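We use cookies to remember your settings. Accept all | Manage

# drullside-recipes

By Ornella Grasso, September

Hi! I've been typing up my building's recipe cards for longer than I'd like to admit, and this is the data that came out of it: 2,011 recipes in one plain CSV, collected from neighbors in Drullside. Most are for weeknight food. A worrying number are for plum cake.
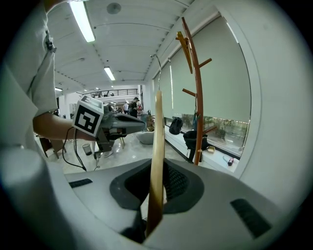

Photo: Dario De Luca

## What's in it

One row per recipe. The columns are `title`, `cook`, `servings`, `ingredients`, `steps` and `notes`. I kept `notes` exactly as written, so you'll find things like "less salt than Negri's" (the bakery downstairs, and they do oversalt!). Ingredients are split by semicolons. I started with commas and regretted it by Thursday.

## Things to watch for

- `servings` is blank in 300 rows. People just don't write it down, and I wasn't going to guess.
- "Cup" can mean any cup. Konrad Lanz measures with a coffee mug, so his 11 bread recipes need a bit of faith.
- Oven temperatures are in Celsius unless the row has an F.
- Duplicates are still in there. If two households make the same soup, I want both soups.
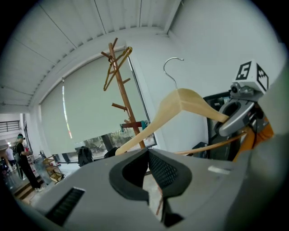 Spelling is the other mess. I fixed the titles so you can search them, but left the steps alone, and there are at least four ways to spell zucchini in there. Leonardo Ruggiero wrote a little cleanup script (it's in `tools/`) that handles the worst of it. Run it on a copy, please – it overwrites the file you give it, and yes, I found out the slow way.

## Using it

Cook from it, chart it, print it for your aunt. Please leave the `cook` column in if you share it, people like seeing their names. There's also `sample.csv` with 200 rows if you only want a taste.

Fixes are welcome, just open an issue with the row number. I usually get to them in the evening after dinner.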